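# Ticket: Beschaffung Ersatzfinger und zweiter Satz Handgreifer

Status: offen, wartet auf Budgetfreigabe
Gemeldet von: Soo-ah Wi
Bearbeitung: Andor Lengyel
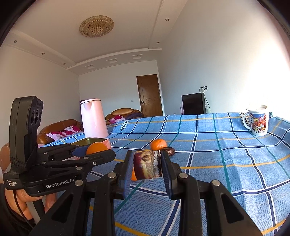

**Frage:** Reicht das Budget für Dezember, um neben den Ersatzfingern auch zwei weitere Greifer zu bestellen?

**Antwort (Lengyel):** Die Ersatzfinger sind gedeckt, die Greifer nur, wenn wir sie gebraucht über Korkeck beziehen oder die Bestellung ins neue Haushaltsjahr schieben. Neu bei Drerklow liegt das Stück bei 700 Euro netto, ohne Kabel und Ladegerät.

## Verlauf

**Wi:** Beim linken Gerät aus Satz B schließen die Finger nicht mehr parallel. Bei kleinen runden Gegenständen rutscht der Griff seitlich weg, bei Dosen und Schachteln fällt es kaum auf. Nullpunkt zweimal neu gesetzt, keine Änderung.

**Lengyel:** Bitte die Polster links und rechts tauschen und noch einmal testen. Wandert der Fehler mit, liegt es am Polster. Bleibt er, ist das Gelenk ausgeschlagen.

**Wi:** Getauscht. Fehler bleibt auf derselben Seite.

**Lengyel:** Also Gelenk. Einzeln verkauft Drerklow das nicht, nur den kompletten Finger zu 70 Euro. Ich würde gleich zwei nehmen, einen zum Einbauen und einen für die Schublade. Lieferzeit laut Angebot unter zwei Wochen.

**Wi:** Einverstanden. Und was machen wir in der Zwischenzeit? Für das Projekt Grandska sind weitere Aufnahmen in Wohnräumen eingeplant, und zwar durchgehend mit beiden Händen. Mit nur einem Satz kann immer nur eine Person arbeiten.

**Lengyel:** Satz A bleibt bei Grandska. Satz B ist bis zum Einbau gesperrt, bitte entsprechend beschriften. Miete bei Hong habe ich angefragt: 90 Euro pro Tag und Satz, Mindestdauer eine Woche. Das lohnt sich für uns nicht.

**Wi:** Korkeck hat ein gebrauchtes Paar, allerdings ohne Angabe der Betriebsstunden. Preis auf Anfrage.

**Lengyel:** Bitte schriftliches Angebot einholen, mit Betriebsstunden und Gewährleistung. Ohne beides unterschreibe ich nicht. Außerdem klären, ob die Kabel dieselben Stecker haben wie unsere. Beim letzten Kauf mussten wir Adapter nachbestellen, das tauchte in keiner Planung auf.

## Kosten

| Posten | Menge | Einzelpreis netto | Summe |
|---|---|---|---|
| Ersatzfinger, Drerklow | 2 | 70 € | 140 € |
| Handgreifer neu, Drerklow | 2 | 700 € | 1.400 € |
| Handgreifer gebraucht, Korkeck | 2 | offen | offen |

## Nächste Schritte

- Ersatzfinger bestellen (Lengyel, am Montag)
- Angebot Korkeck nachfassen (Wi)
- Verschleißteile als eigene Zeile in die Jahresplanung aufnehmen, bisher laufen sie unter Sonstiges
- Ticket nach Einbau und Probelauf von Satz B schließen, Greiferkauf dann als eigenen Vorgang anlegen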